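Flandstead returns in June, and season 2 is longer

Flandstead is back in June for its second season. There are 11 episodes this time, and the first goes to air at 8.30 pm. If you missed the first season, or watched it and have lost track of who owns what, the notes below should get you up to date. They give away the ending of season one, so stop here if you are saving it.

The series follows the Doherty family, who run the only ferry across the harbour at Flandstead. Season one opened with the death of the father, Cormac Doherty, and the reading of a will that split the business between his eldest daughter, Maeve, and a man called Tom Reddy, whom none of the family had met. Most of the early episodes were taken up with who Tom was. The show settled it in the fourth episode, earlier than many viewers expected. He had worked for Cormac as a deckhand, and he had kept quiet after an accident at the wharf in which a passenger drowned. His half of the ferry was payment for that.

After that the story widened out. Maeve found the old logbooks and learned that her mother, Jean, had altered one of them. Her brother Luke borrowed against his share of the family house, which he did not yet own, and lost the money in the marina at Pluvthorpe. Sergeant Hall reopened the drowning case when the passenger's son came to town asking questions. By the second-last episode all of them knew part of the truth and were lying to each other about it.

The finale took place on the ferry during a storm. Tom told the passenger's son what had happened, with Maeve in the wheelhouse and able to hear all of it over the intercom. When the boat got in, Jean was waiting on the wharf with the sergeant. We did not hear what she said to him. The last shot was of Tom's car still in the car park the next morning with the driver's door open.

The new season starts six months later. The broadcaster's notes say the ferry has stopped running, the licence is under review and Jean is living in Pluvthorpe with her sister. Tom has not been seen. Luke is working for the marina company he owes money to, which puts him on the other side of the table when the company makes an offer for the Doherty wharf. Maeve wants to get the boat back in the water before the licence lapses and has taken on a new engineer to do it.

The engineer is one of two new regular characters. The other is a licensing inspector who comes to town in the first episode and, going by the preview, stays a good deal longer than planned. Sergeant Hall returns, though with a smaller part to begin with. The passenger's son is in the opening episode and is then away until the middle of the season.

I have seen the first two episodes. The opening one is slow. It spends a lot of time on the licence, and there is a long meeting at the town hall that could have lost ten minutes without anyone missing them. It does have a good argument between Maeve and Luke in the kitchen, the first time the two of them have been allowed to have it out properly. The second episode is better. It goes back to the night after the finale and shows where three of the characters went when they left the wharf, and it explains the car door. I won't say more than that.

A few things have changed behind the camera. The outdoor work was done over winter, and the harbour looks colder and greyer than it did last year. The music is sparser, and the title song has been cut to a few bars. Episodes now run to an hour without a recap at the start, so new viewers will get no help from the show itself.

Some readers wrote in last year about the dialogue being hard to hear over the engine noise in the ferry scenes. It was a fair complaint. The sound in the two episodes I watched was much clearer, and captions will be available on every episode from the first night.

The whole of season one is on the catch-up service now and will stay there until the new season has finished. If you don't have time for all of it, watch the first, the fourth and the last two. You will miss most of Luke's story by doing it that way, but his troubles are gone over again early in the new season. The marina episodes are the ones to skip if you have to skip any.

Also returning in June is Poline, the cooking contest, with 19 contestants and the same judges. It is on straight before Flandstead, and the broadcaster has warned that the first week may run over time. If you are recording, add a bit at the end. Last year a good many people lost the final minutes of the ferry storm that way, and the letters went on for weeks.

I will have a recap of each Flandstead episode in the newsletter after it airs. Plot details will be kept below the heading so that anyone running behind can scroll past.

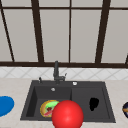 Finbarr Ní Chonaill

Finbarr writes the drama recaps and the weekly viewing notes. Letters about programs covered in this issue can be sent by replying to the newsletter. Please say which episode you are up to.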